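Lecture suivie des Psaumes : le Psaume 98 à Gellmont

La paroisse de Gellmont poursuit, depuis le mois d'avril, la lecture continue du Psautier. La rencontre de ce mois portait sur le Psaume 98, dans la numérotation hébraïque, qui s'ouvre par l'invitation à chanter un chant nouveau. Il convient de rappeler que la liturgie latine et la Septante le désignent comme le Psaume 97, ce qui explique l'écart constaté entre les bibles apportées par les participants.

L'exposé introductif a retenu le verset 2, où le salut est révélé aux yeux des nations. Le texte ne sépare pas la fidélité promise à la maison d'Israël de l'annonce adressée aux extrémités de la terre. 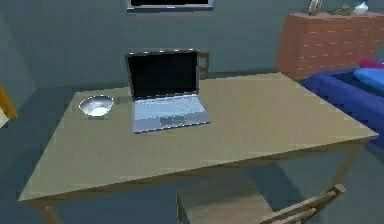
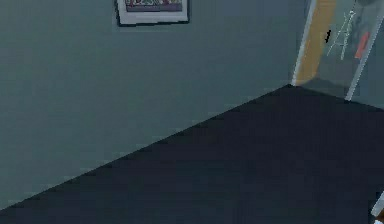
Les échanges ont ensuite porté sur les fleuves qui battent des mains et les montagnes qui crient de joie. Certains y voient une figure de style empruntée aux hymnes royaux ; d'autres, une véritable participation de la création à la louange. L'auteur de ces lignes incline vers la seconde lecture, que soutient le parallèle avec le Psaume 96.

La prochaine séance se tiendra à 16 heures et sera consacrée au Psaume 99. Les lecteurs de Markolo qui souhaitent s'y joindre sont priés de relire au préalable le chapitre 15 de l'Exode, auquel il sera fait référence.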